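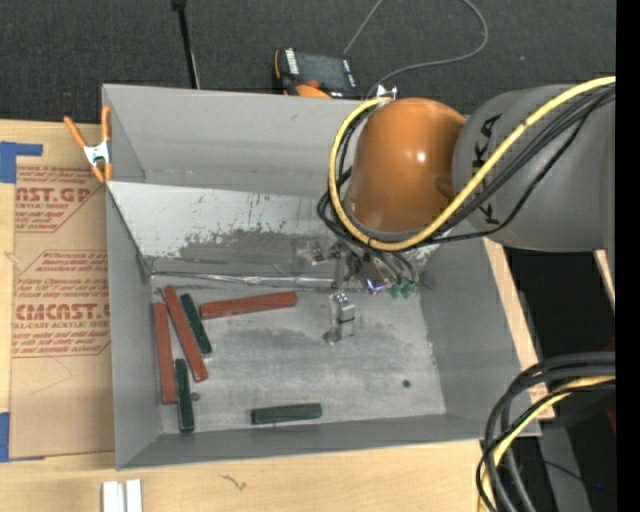
Repainting a galvanised water tank - bare metal or over the old coat?

undley_plot13
I have a galvanised tank on my allotment that holds 462 litres. Whoever had the plot before me painted the outside with something green and it's now coming away in sheets. I want to get it done in May while it's dry. Do I have to take it all back to the metal, or can I scrape off what's loose and paint over the rest? It's only for watering, not drinking.

skuvach
Take it all off. If it's peeling in sheets then it never stuck, and what looks sound now will lift next year and bring your new paint with it. Ordinary gloss straight on to galvanised does this every time.

Arwel Hughes
I don't agree that it all has to come off. I did a coal bunker and two troughs by scraping the loose stuff, feathering the edges with 120 grit and priming the lot. One of the troughs has stood outside for 13 years and has one bad corner, where the cattle rub it. Paint that needs a chisel to shift can stay where it is.

skuvach
A trough that gets rubbed by cattle is not a good test of anything.

Arwel Hughes
It's a harder test than an allotment.

G. Iyengar
Is the zinc still there underneath? Scrape a patch the size of your hand and look. Dull grey is fine. Orange or brown means the zinc has gone and you need a rust primer on those parts first. Also, please don't go at it with a wire wheel on a drill. It takes the zinc off quickly and then you have made the job bigger.

undley_plot13
Scraped a patch this morning. Dull grey nearly everywhere, with a brown line along the bottom seam 20 cm long. The paint on the shady side is well stuck, the sunny side comes off with a fingernail.

Lieselotte W.
Then do the sunny side completely and leave the shady side, apart from a rub down. Wash everything with hot water and washing-up liquid, rinse it twice and let it dry overnight. After that use a primer that says on the tin it is for galvanised metal. Mordant solution also works but it is unpleasant stuff and you have to rinse it off properly.

R. Grube
Why paint it at all? Strip the sunny side and leave it grey. Bare galvanised will outlast any of us if the water isn't acid. I've never painted mine.

undley_plot13
The committee likes them green. I did ask.

skuvach
Still say strip the lot. You will have a ridge where old meets new.

Lieselotte W.
On a water tank behind a shed I think a ridge is allowed.

G. Iyengar
For the seam - empty the tank first and check it from the inside. If the brown goes right through, paint won't hold it and you want a proper tank sealant in there before you do anything to the outside.

undley_plot13
Will do. It's three quarters full so I'll use it up on the beans and look at the seam when it's down to the bottom. Going with the half and half method, sorry skuvach.

skuvach
Fair enough. Put up how it looks next spring.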